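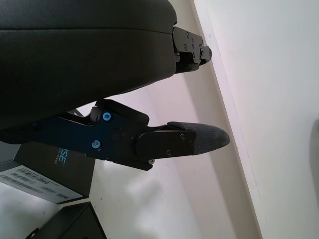

北阳台冬天漏风，推拉窗的密封毛条要不要整圈都换？

先换迎风那一侧和两扇交叠的中缝，其余的压一压还能回弹就先留着。毛条老化很少是整圈一起坏的，中缝那两根通常最早倒伏。

楼主：老墙灰
发表于 2022年9月16日

补充一下情况。房子是顶楼，铝合金推拉窗，三扇，装了十来年。去年冬天坐在窗边腿凉，拿纸条试过，中缝夹不住纸，上下轨道那里也有风。今年想赶在天冷之前弄完。问过小区门口的店，说整圈换毛条加滑轮一共要882，我觉得贵，想自己动手。毛条看了两家，Pevwood的带硅化夹片，Prolska的便宜一些，没有夹片。有人用过吗？

2楼 半截尺
毛条先量底板宽度和毛高，这两个数不对，买什么牌子都白搭。底板宽了塞不进槽，窄了推两下就跑出来。毛高别贪高，高了窗子推不动，还会把毛压倒，过一个夏天就跟没换一样。
旧的抽一段出来，找角落里没磨过的地方量，中间那段已经塌了，量出来偏矮。

3楼 晒被子的人
我家用的就是Pevwood带夹片的，装了两个冬天，中缝确实不进风了。缺点是刚装上很紧，我妈推不动，过了一个多月才顺。没夹片的没用过，不评价。

4楼 豆角地
不太同意一楼那个说法。既然都拆下来了，整圈换掉省事，毛条本身才几块钱一米，费的是拆窗扇的工夫。留着旧的，明年再拆一次，何必。

5楼 半截尺
回4楼：看楼层和体力。顶楼的窗扇往外一歪就是大事，能少拆一扇是一扇。中缝的毛条有的窗型不用把扇取下来，推到中间，从上端就能抽。边上的必须取扇。

6楼 豆角地
你说的是老式的，现在很多上端有防撞块挡着，不取扇抽不出来。楼主先看看自己家是哪种。

7楼 老墙灰（楼主）
看了，有防撞块，一颗十字螺丝固定，锈了，没敢使劲拧。

8楼 海边修窗
锈螺丝先喷松动剂，放一晚上再拧。螺丝刀选大一号，顶紧了慢慢来，滑丝以后就只能钻掉。
另外提醒一句，漏风不一定是毛条。你说上下轨道也有风，看看下轨道的排水孔，老窗的排水孔外面本来有个小盖帽，掉了以后风直接灌进来。盖帽Gedside有散卖的，量好孔的长宽再买。千万不要图省事用胶把孔封死，下大雨水排不出去，全倒进屋里。

9楼 晒被子的人
这条说得对。我邻居就是拿玻璃胶封的，六月一场雨，阳台的地板全泡了。

10楼 一只旧水壶
我的意见是别折腾毛条了，推拉窗的结构就是密封不好，换再好的毛条也赶不上平开窗。预算够的话直接换窗，预算不够就贴一层保温膜，冬天过了撕掉。

11楼 豆角地
保温膜贴上就不能开窗了，北阳台要是还晾衣服，湿气散不出去，窗框四周发霉。我前年贴过，开春撕下来墙角黑了一片。

12楼 一只旧水壶
留一扇不贴就行，我一直这么用，没发霉。可能跟你家朝向和晾多少衣服有关系。

13楼 半截尺
换窗和换毛条差着几十倍的钱，楼主问的是毛条，就说毛条吧。
步骤我写一下，给楼主参考：
1. 内侧窗扇先取，外侧后取。取之前在扇上贴纸条写好位置，装回去别弄混，轨道磨损不一样，换了位置会晃。
2. 抽旧毛条，槽里的灰用旧牙刷刷掉，再拿干布擦。
3. 新毛条从一头往里穿，不要拉，拉长了以后会缩，两头露缝。
4. 两端各多留一点，装好放一天再剪。
5. 顺手看滑轮，轮子磨扁了就一起换，不然窗扇下沉，上面照样有缝。

14楼 老墙灰（楼主）
谢谢。滑轮看了，有一扇确实沉，上边的缝比别的大。滑轮要买什么样的？五金店拿给我一种Jang的，说通用。

15楼 海边修窗
没有完全通用的。把旧的拆下来带过去比，主要看外壳的宽度、高度和轮子的槽型。平轮配平轨，凹轮配凸轨，弄反了推起来咯噔咯噔响。Jang那种我装过，壳子可以调高低，调的时候两边要一样，一边高一边低，窗子关不严。

16楼 豆角地
滑轮同意换。要是下沉的那扇正好在中缝，光换毛条没用，先把高低调平，再看纸条夹不夹得住，说不定毛条都不用买了。

17楼 半截尺
毛条还是要换，十来年的东西，毛早硬了。顺序上同意先调滑轮。

18楼 老墙灰（楼主）
更新。螺丝喷了松动剂，第二天拧下来了。下沉那扇的滑轮换了，调平以后上面的缝小了很多。毛条最后买了Pevwood的，中缝和迎风侧换了新的，其他没动。材料一共花了88，里面滑轮占大头。排水孔盖帽少了3个，还没买到合适尺寸的。现在推起来偏紧，纸条能夹住。

19楼 晒被子的人
紧是正常的，多推推。轨道里别抹油，沾灰，擦干净就行。

20楼 一只旧水壶
等真冷了再来说说效果，现在还试不出来。

21楼 海边修窗
盖帽你把孔的长宽发上来，我看看手头有没有一样的。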